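Wotum (software)

Wotum is a photo-sorting app for phones and desktop computers, created by Farzana Soomro and Daniyal Rizvi. It groups pictures by color and shape, so a search for one snapshot of dinner can bring up years of forgotten meals – a real delight for anyone with a crowded camera roll.

The first public version came out in July and handled up to 2000 pictures per album. Samina Hayat later rewrote the search engine, and the app became wonderfully fast, even on old phones.
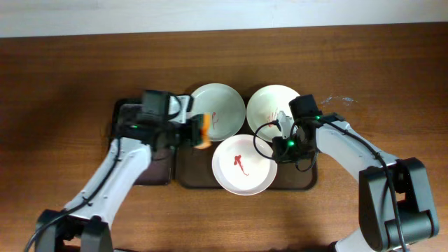 Plug-ins

Loltgate, the best-loved plug-in, adds captions to as many as 300 pictures at once.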